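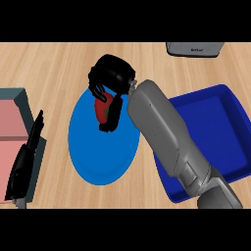
Tabletop task in the Skikau simulator: the right arm holds a strawberry over the blue plate.

Skikau Two-Arm Tabletop Pack

By Oana Rusu
9 Jun 2025

The Tabletop Pack is an add-on for the Skikau simulator. It gives you a two-arm workcell, a wooden table and a set of household props, and it is meant for teams that want to test pick-and-place software before booking time on real hardware.

Each arm carries a black two-finger gripper and can be run alone or together with the other. Plates, trays, bins and food items can be moved, turned or swapped between runs. Small soft fruit is included because it shows up poor finger placement quickly.

What you get
30 ready-made tasks, each with a start layout and a success check
205 props with collision shapes
4 table surfaces
Replay and export tools

A new user should need around 10 minutes to install the pack and load the first task. Scripts written for the Doltow base package will run, but camera settings have to be entered again.

Known limits
Fruit does not bruise or deform in this version. A grip that passes here may still be too hard for a real berry, so check force limits separately. Liquids are not supported. Cloth is planned for November.

Licensing
Sold per seat through Harahap. Schools can ask for the classroom license, which covers one lab and includes email support.

Last updated: version 4, prop list and license terms revised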